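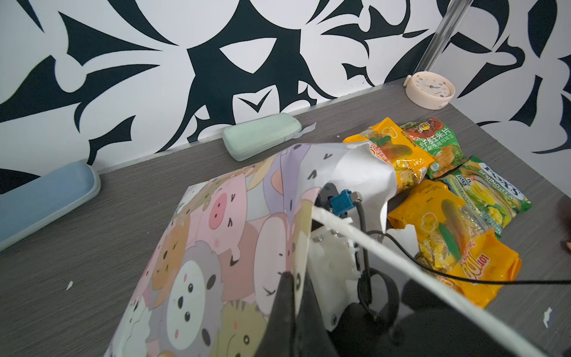 We use cookies to keep you signed in. Accept | Manage

How much wrapping paper for 6 shoebox gifts?
Posted by shboul

I have 6 shoeboxes to wrap for a party in June. Rolls at my store are 100 inches long and 30 wide. Is one enough?

bereo_k
Measure around the box, add 2 inches for overlap. Mine come to 25 inches, so 6 boxes is 150. Get two rolls. Cut with the grid lines on the back if there are any.

Alar
two rolls. or gift bags

brindano
I got by with 143 inches for 6 by cutting the overlap down, but one corner tore and I had to patch it. A 160 inch roll would do it if you can find one.

Related
Tape that won't show on glossy paper
Wrapping a round tin
Storing half-used rolls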